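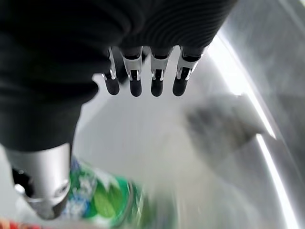
According to a comment left under the previous part of this build, a sleeve on a robot hand is a waste of an evening, and a bin bag with a rubber band would do the same job for wet work. A bag will keep splashes off for one session. It also catches in the finger joints, holds water against the wrist and tears at the first sharp edge. The method below takes longer and has needed less attention since.

This part covers fitting a ribbed fabric sleeve to a four-fingered hand for use at a sink. It assumes the arm is already mounted and the fingers move through their full range. The arm in our workshop at Kernivbridge runs the Grindari control software, but nothing in the fitting depends on it.

What you need

Black ribbed stretch fabric, enough to reach from the knuckles to the forearm clamp with a hand's width to spare
Polyester thread and a stretch needle
A flat elastic cord
Two hook-and-loop straps
Silicone grease
A soft tape measure

Fitting the sleeve

1. Park the arm with the fingers pointing down. Switch off at the supply, wait for the drives to discharge, and support the forearm if your joints have no brakes.

2. Measure the hand at its widest point with the fingers open, then again with them closed. Cut to the larger figure and add 8 mm for each seam.

3. Lay the ribs along the length of the arm. The fabric should stretch around the hand and stay fairly stiff lengthways. If it is turned the other way, the cuff creeps down over the finger joints.

4. Sew the long seam with a narrow zigzag stitch. A straight stitch will snap when the hand opens.

5. Fold the lower edge over the elastic cord and stitch it down, leaving a short gap so the tension can be changed later.

6. Grease the finger pins sparingly. Wipe off whatever squeezes out, as it marks the fabric and gets onto anything the hand picks up.

7. Pull the sleeve on from the finger end. Stop with the cuff above the metal finger segments. Leave the fingertips bare, or they will lose grip on smooth surfaces.

8. Fasten the straps at the forearm. Leave some slack at the wrist.

Checking the movement

Restore power and run the wrist slowly to each limit. Look for fabric drawn tight on the outside of the bend or pinched on the inside. Then open and close the fingers with nothing in them.

Compare the motor current with a reading taken before the sleeve went on. Our controller reports raw units: the wrist peaked at 2706 bare and 2796 sleeved, which we accepted. A much larger rise means the sleeve is too tight or twisted. Undo the straps, turn it back into line and repeat.

Finish with 2000 open-and-close cycles at half speed. Stop if the cuff moves onto a joint.

Care

The fabric is not waterproof. Take it off after wet work, rinse it and dry it flat. Dry the finger joints with a cloth before parking the arm, and grease the pins again when the movement starts to sound rough.

The Trendell wrist bracket has a raised bolt on the thumb side. Cover it with cloth tape before step 7.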